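Workshop tips for a two-arm robot bench: cables, lining, trays and tidy-up

Odumik student robotics club, Custodero workshop pages
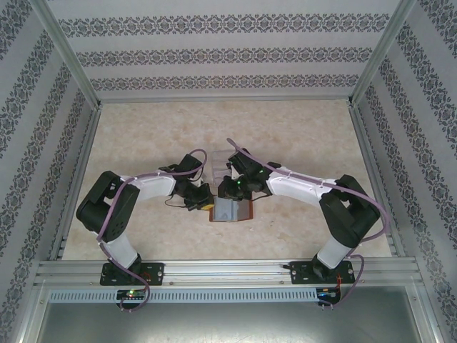
Both arms over the tray, with the purple cables following the upper links and dropping down past the bases.

These tips come out of a year of running the two-arm bench with new members. Most of them are about housekeeping. If you are building your own for the handling project, read the cable section before you bolt anything down.

Cables

Run the cable along the top of the arm and round the outside of the shoulder joint. Keep it away from the gap between the two arms. Leave enough slack at the wrist for the gripper to turn fully both ways, then move the arm by hand through its whole reach with the power off. If the cable goes tight anywhere, add slack at the shoulder.

Use one bright colour for the long cables and keep it for nothing else. A purple cable shows up well against white links and black joints, so a loop that has slipped is easy to spot from the other side of the bench.

Thin wires at the gripper need checking at the start of each session. Look for flattened insulation and for plugs that have worked halfway out. Don't pull on the wire to test it. Press the plug instead.

Everything that runs along the front goes in slotted duct. Bring each wire out through the opening nearest to where it is needed. Cut cable ties flush, or they will scratch your hands every time you reach in.

Rail and mounting plates

Fit both arms to the same rail if you can. When they are on separate boards they drift apart by a little each week and the taught positions stop matching. Tighten the plate bolts a bit at a time, going from corner to corner. Mark the rail with a pencil line at each side of the plate so you can put it back in the same place after a repair.

Check the bolts after every 12 hours of running. Write it in the bench book.

Walls and floor

Wallpaper is a cheap way to line an enclosure. Ours has a dark floral band on pale grey and the floor has a beige marble pattern. Offcuts and ends of rolls will do. Put the paper up before the corner posts go on and trim it with a new blade. For the floor, choose something you can wipe, and smooth out bubbles with the edge of a ruler.

If you change the lining, take a new set of reference pictures before running any saved program that uses the camera.

Trays and parts

A shallow tray stops small parts wandering off when a gripper nudges them. A reddish-brown one against a beige floor is easy to find by eye. Draw round the tray lightly in pencil once you are happy with where it sits.

Clear plastic boxes are hard to see, for people and for cameras. Start beginners on solid-coloured parts and bring in the clear ones later. A strip of masking tape along one edge helps while you are teaching positions, and can come off afterwards.

Bringing two grippers together

Teach one arm at a time, with the other parked well back. When both have to meet in the middle, stop each one short and close the last bit at the slowest speed. Keep one hand on the stop button. If the grippers touch when they shouldn't, cut the power and move them apart by hand. Don't try to drive out of it.

Agree who is giving the commands. One person types, one person watches.

Circuit boards

Keep drinks, loose screws and metal rulers off the front panel. Before plugging in, look under each base for anything that has rolled against the board. Unplug at the wall before changing a wire.

End of session

Park both arms. Power off, then unplug. Empty the tray and put the parts back in the Jin box on the second shelf. Wipe the floor with a dry cloth, and brush out the slots in the rail with an old toothbrush. Fill in the bench book, including any fault you didn't have time to fix.

Spare plates and duct lids are in drawer 375. Please sign for the last one of anything.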